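Two Bins and a Bench: Our Sorting Station Report
Group 3: Hashini Paul, Fuad Degefa and me (Thilini Cassim)

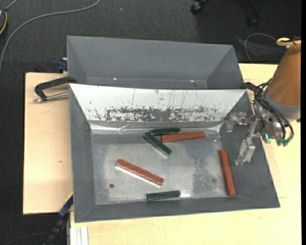 Fig. 1. The station in February, with the small bin behind and the metal-lined tray in front.

So, our brief from Dilruba Begum was to set up a sorting station for small parts on an ordinary table, and to spend less than $50 doing it. We came in at $16 over (sorry, Dilruba!), mostly my fault for buying clamps before measuring anything.

We called the project Tully. The two grey bins sit one behind the other, which felt odd at first, but Fuad has long arms and I don't, and this was the layout we both liked. The clamp you see at the back left is on the pale board, and I'd use that type again in a heartbeat.

The metal in the front tray is the bit I'm fondest of, scratches and all. It's got brown spots all over the back wall and Hashini wanted to polish them out, but we ran out of Sunday. The fold at the bottom of that wall still bugs me. Small washers love to hide in a crease, so next time we'd bend the sheet over a proper edge.

For testing we sorted 200 mixed washers and nuts by hand, three times each. My times were the worst of the group, though I did get quicker! Full results are in the table at the back, along with Fuad's cost sheet.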